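La Posada Bostemari abre sus reservas de primavera y yo todavía no me lo creo

Tronton, 2026-03-07

Hola a todos, prensa, vecinos, primos lejanos y gente que lleva meses escribiéndome para saber cuándo abrimos: ¡ya está! Desde hoy se puede reservar en la Posada Bostemari, y los primeros huéspedes entran en abril. Me llamo Carola Schwerdtfeger, dirijo la casa y me han pedido que redacte un comunicado serio. Lo he intentado dos veces y me salía un prospecto de medicamento, así que os lo cuento a mi manera.

La Bostemari tiene 16 habitaciones repartidas en tres plantas, un comedor que da al huerto y un patio con un limonero que ya estaba allí cuando firmamos el alquiler. El edificio fue almacén de grano, luego escuela de costura, y después estuvo cerrado tanto tiempo que en el pueblo se le llamaba simplemente "lo de arriba". Y se le sigue llamando así, por cierto, o sea que si os perdéis, preguntad por lo de arriba y os mandarán bien.

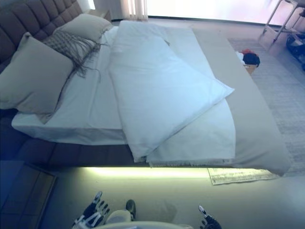 Posada Bostemari · Equipo de Pisos y Bienvenida

Lo que más me ha costado decidir, y mira que hemos discutido por todo (el color de las persianas nos llevó una tarde entera), ha sido el tema del descanso. Yo he dormido en muchos hoteles malos. Por eso le pedí a Souad Badawi, nuestra gobernanta, que durmiera una noche en cada habitación antes de dar el visto bueno, y que me lo apuntara todo: el grifo que gotea, la farola que se cuela por la ventana, la tabla del pasillo que cruje justo cuando pasa alguien de puntillas. Su cuaderno acabó siendo nuestra lista de obra. Hemos cambiado burletes, movido dos radiadores y puesto fieltro en las patas de todas las sillas. La tabla del pasillo de la segunda sigue crujiendo, os aviso.

Souad lo resume mejor que yo: "Si a las tres de la mañana no te enteras de que estás en un hotel, hemos hecho bien nuestro trabajo".

El desayuno se sirve de ocho a once y media, porque me parece una crueldad hacer madrugar a alguien que está de vacaciones. Lo lleva Esmaeil Dehghan, que viene de la panadería Zarei y se ha traído la masa madre bajo el brazo. Habrá pan del día, huevos, queso de cabra de la comarca, mermelada de membrillo hecha en casa y, cuando el huerto quiera, tomates. También café de verdad, en cafetera grande y en la mesa, para que cada cual se sirva las veces que le apetezca. El comedor abre a la gente del pueblo los fines de semana, sin necesidad de estar alojado, ¡pero llamad antes, que las mesas vuelan! 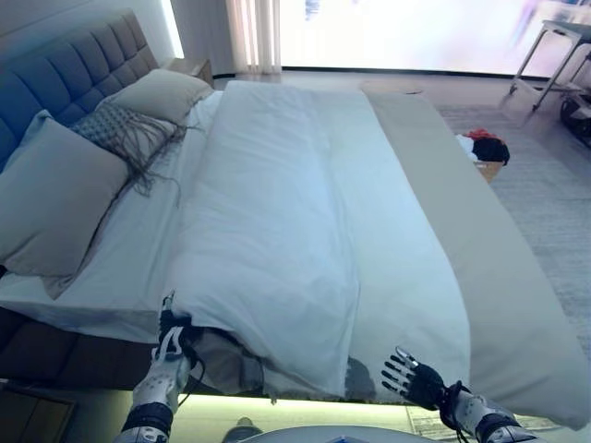
Y como no todo va a ser comer y dormir, hemos preparado con Davoud Sadeghi tres rutas a pie que salen desde la misma puerta. La corta llega hasta el molino y vuelve por la acequia. La mediana sube a la ermita, con una fuente a mitad de camino donde conviene rellenar la cantimplora. La larga cruza el collado de Korkov y pide botas, bocadillo y salir temprano (para esa, avisad la víspera y Esmaeil os deja el desayuno preparado). Davoud ha dibujado los mapas a mano y los damos en recepción. Son gratis, aunque si me los devolvéis sin manchas de café os lo agradeceré muchísimo.

Vamos a los precios, que sé que es lo que vais a buscar. La habitación doble cuesta 63 euros por noche con desayuno para dos personas durante todo el mes de abril. Los niños pequeños no pagan. Los perros tampoco, siempre que no suban al huerto, donde ya tuvimos un disgusto con las lechugas. Hay una habitación adaptada en la planta baja, con ducha a ras de suelo y entrada directa desde el patio; pedidla al reservar para que os la guardemos.
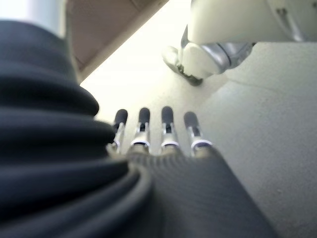 Una mano mecánica, con las yemas en gris oscuro.

También quiero contaros lo de la biblioteca, que me hace especial ilusión. Mahnaz Esfahani, maestra jubilada y vecina de la calle de abajo, nos ha cedido 1000 libros que ya no le cabían en casa. Hay novela, mucha poesía, atlas antiguos y una cantidad asombrosa de manuales de apicultura. Están en el salón de la primera planta y se pueden subir a la habitación. Si no acabáis el vuestro, os lo lleváis y lo mandáis por correo cuando podáis; Mahnaz insistió mucho en esto.

Para reservar podéis llamar a recepción por las mañanas o escribirnos desde el formulario de la web. Los periodistas que quieran venir a ver la casa tienen café y visita conmigo, solo hace falta acordar la hora. El aparcamiento está detrás del edificio, entrando por el camino del lavadero, y la cuesta es más empinada de lo que parece.

Contacto de prensa: Carola Schwerdtfeger, Posada Bostemari, Tronton.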